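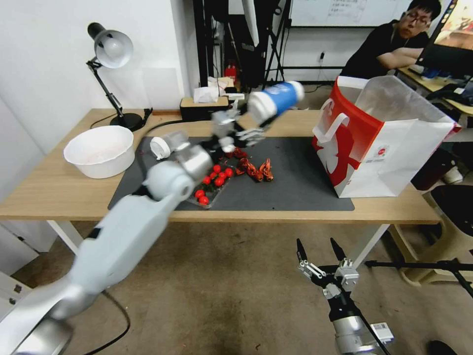

손으로 가르치고, 멀리서 조종하고

읽는 시간 2분

로봇에게 병 하나 옮기는 법을 가르치는 데 클리세도라(Clisedora) 팀은 오전을 다 쓴다. 작업자가 조종 장치를 잡고 팔을 움직이면 로봇이 그대로 따라 하고, 관절 각도와 카메라 영상이 함께 저장된다. 이 팀은 이런 시연을 한 작업당 86회 모은다.

책상 위 물건은 평범하다. 방울토마토가 담긴 투명 쟁반, 빨간 가재 모형 세 개, 흰 그릇, 종이 쇼핑백. 왼팔의 여러 손가락 달린 손은 파란색과 흰색이 섞인 병을 옆으로 눕혀 쥐고 있고, 오른팔 끝에는 두 손가락 그리퍼가 달려 있다. 양쪽 손이 다르니 조종하는 법도 따로 익혀야 한다.

시연을 맡은 시포 셰지는 처음 9일 동안 모은 기록을 대부분 버렸다. 병을 쥐기 전에 망설이는 습관이 데이터에 그대로 남았기 때문이다. "제가 멈칫하면 로봇도 거기서 멈칫합니다. 지금은 시작하기 전에 동작을 머릿속으로 한 번 해 봅니다."

팔을 직접 잡고 끌어 주는 방식도 쓴다. 힘을 얼마나 줄지 알려 주기에는 이쪽이 편하다. 다만 사람 손이 카메라에 잡혀 영상은 따로 손봐야 한다. 프레셔스 샤바 팀장은 짧고 단순한 동작은 손으로, 양팔을 같이 쓰는 동작은 원격으로 나눠 맡긴다고 했다.

물건 위치는 시연마다 조금씩 바꾼다. 같은 자리에만 두면 로봇이 자리를 외워 버린다. 팀은 11월까지 시연 1000건을 채우고, 그다음에는 뚜껑 열기로 넘어갈 계획이다.

문의: 그라니바노 편집부 | © 그라니바노. 무단 전재 금지 | 맨 위로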